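The Lindberg dish rack replaced a plastic one that had gone cloudy in the corners. I paid 269 kroner for it at Trisondale in May and have used it every day for five months, mostly for bowls, mugs and a few small plates.

It's a flat black metal frame with a wire grid in the bottom and a row of wavy dividers. Assembly was two side pieces that fold up and lock. No tools, no instructions in the box.

Plates are easy. They drop between the wires and stay there. Bowls take more thought. Shallow ones lean well enough, but anything deep wants two slots, and a heavy stoneware bowl will slide forward if it's the only thing in the row. I load the big ones first and let the rest hold them up.

The finish has held. There is a little rust on one weld underneath, and I wipe that spot now when I remember. The feet are hard and move on a smooth counter – I put a folded cloth under the front pair. No tray is included, so you need a towel or a mat.

Mixed sets are where it does best, if you accept that a bowl or two will end up on the table.

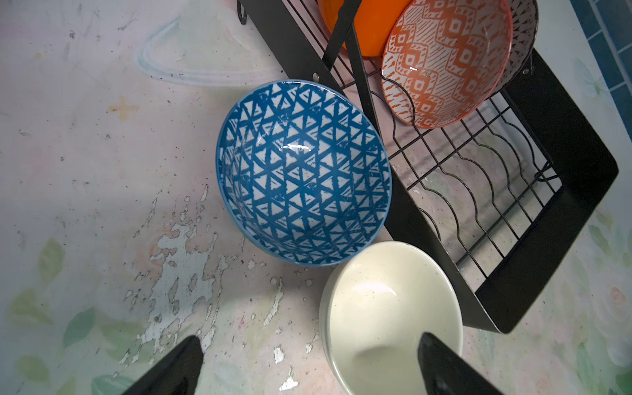

Kerubo Nyaga: I have the same rack and turned my deep bowls to face the short end. They stopped sliding. The Hilwood one has wider gaps, but small saucers fall flat in it.

I tried that for a week and it does help with the stoneware. Four stars, one off for the missing tray.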